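Shazia Afridi
@shaziabakesbadly
Thread, because three people asked me the same question at the same party and I gave three different answers. It's about what happened at work after we got the robot.
1/

I'm shift lead for packing and trays at Ekwood. We make bread for hotels and hospital kitchens. You have eaten our rolls. You did not notice, and that is the entire business model.
2/

Last September management announced we'd be trialing a humanoid to do tray work. Pick up roll, put roll in tray, repeat until retirement. The announcement used the word "colleague" four times. It has never once brought in snacks.
3/

The project is called Plellden. I asked what it stood for. It doesn't stand for anything. Somebody was paid for that.
4/

Let me do the money bit first because that's what people want. No, nobody on my shift was let go. Yes, two people left and weren't replaced. Both of those sentences were in the same email, several paragraphs apart, with a picture of a sunrise in between.
5/

So what does a person on trays do now? Before: you stand at the table and move rolls. Your hands do it and your head goes somewhere else. I planned my sister's whole wedding at that table. I planned her divorce too, mentally, well ahead of her.
6/

After: you watch a machine move rolls, and your head is not allowed to go anywhere. You have to be ready to hit stop. It's less work and I go home more tired. I've tried explaining this to the people upstairs and they write down "less work."
7/

Brock Melnyk, nineteen years on trays, hands like oven mitts, got retrained as a "cell operator." He says the pay bump covers his parking. It does not cover his parking. I've seen the parking.
8/

To be fair to him he's the best operator we have. He can hear when it's about to miss. Don't ask me what he's hearing. The engineers asked, and he said "it sounds like it's guessing," and they went quiet and wrote that down too.
9/

The numbers, for the number people. A decent human on trays does around 600 rolls an hour and complains the whole time. Our robot's best hour so far is 352. It was a very quiet hour.
10/

In the first week it did 49 in an hour and we all clapped, and then I remembered it was not a toddler.
11/

What it's good at: nights. What it's bad at: rolls. I mean the variety of them. Every roll is a slightly different roll. A person doesn't know they know this. You close your hand a bit more for the soft ones and a bit less for the crusty ones, and you've never had a thought about it in your life.
12/

Negin Bakhtiari, who came over from the integrator to tune the thing, spent a whole afternoon asking me how I pick up bread. I said "with my hand." She was very patient. By the end of it I couldn't pick up bread normally for two days. Try it. Think about your fingers while you lift a roll. Sorry.
13/

I did get to feel like an expert for once, I'll say that. I've been doing this job eleven years and she's the first person with a laptop who asked me anything besides where the bathroom was.
14/

Then there's the tape. We have so much tape now. There's a side of the tape you can stand on and a side you can't, and there's a form if you want to be on the other side. I used to lean on that wall. I miss that wall.
15/

Bushra Ghumman on our safety side went through the whole setup with a clipboard and came back with a list you could upholster a couch with. Most of it got fixed, credit where due. She's also the reason the stop button got moved to where a short person can reach it. I'm a short person. I've voted for her in every poll since, including ones she wasn't in.
16/

Somebody in the replies last time said "just get a normal robot arm, why the legs." My friend, I have asked about the legs. The legs were described to me as "future-facing."
17/

The same somebody said a suction gripper on a belt would do 1,645 an hour for a tenth of the price. Maybe! I'm in packing. I don't get to pick the future, I just mop around it.
18/

The thing I think about most is the talking. Four of us used to stand at one table. We knew everything about each other, whether we wanted to or not. Now it's one operator per station and the stations are far apart. Break is still break, but twenty minutes is not enough time for Brock's brother-in-law.
19/

I raised it at the Ghauri review (Ghauri is the building, not a person, I also thought it was a person). I said the schedule should have two people overlap for an hour at each station. They asked what the productivity case was. I said the productivity case was that I'd stop coming to these meetings.
20/

We got the overlap hour.
21/

It has helped, and not only for gossip. Turns out when two people watch the same robot they catch different things. Brock catches the misses. I catch when it's got hold of a roll too far over to one end, which mostly goes fine until it's time to set the thing down in the tray.

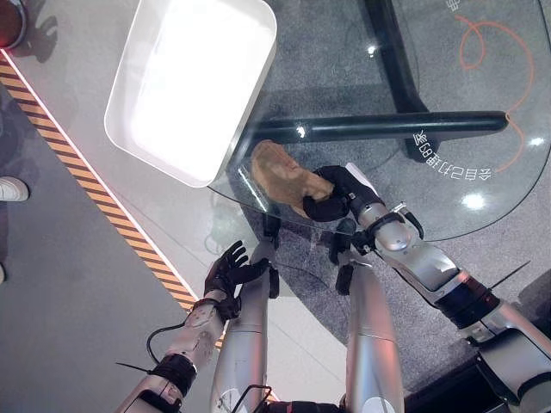
22/

That end grip is my nemesis. I've logged it so many times the form now auto-fills after I type "ag" for "again." Negin says it's useful data. I've started saying that at home about the dishes.
23/

Anyway, she changed something about where the hand closes, and for a few shifts it was better, and then we switched to the seeded recipe and it was a brand-new employee all over again. Seeds! Who could have predicted seeds. (We sell seeds in three sizes of bag.)
24/

Our sister plant in Clustanau is supposed to get one next. Their lead, Eilif Björklund, called me to ask what he should know. I gave him my real list, which I'm posting so I don't have to give it again:
25/

Ask who gets the operator jobs before it arrives. In writing. Ask what happens to the pay when the trial ends. Ask to stand next to it before your crew has to.
26/

Put your slowest talker and your fastest talker on the same overlap hour. Hide the good stool. Engineers are lovely people and they will sit on it until it belongs to them.
27/

Also ask how many hours a person can watch the thing before they get swapped out. Ours was "a shift" until Bushra got involved. Now it's ninety minutes and then you go do something with your hands. I have never been so happy to fold boxes.
28/

He asked if I thought it would take our jobs. I said it's had part of mine already, the part where I got to daydream. I'd like that noted somewhere as a cost and so far there's no box for it on the form.
29/

Brock wants me to add that he does not have hands like oven mitts. He typed this to me with one finger and it took him most of a break.
30/

Replying to the person asking if it has a name: officially it's Unit A. There is no Unit B. On nights they call it Gary. I work days and we don't get along with nights, so I call it Unit A.
31/

And to the person asking if the bread's any different now: no. Same dough, same ovens, same you not noticing it next to your soup. Muting this now, my overlap hour starts at six and Brock's brother-in-law has bought a boat.
32/32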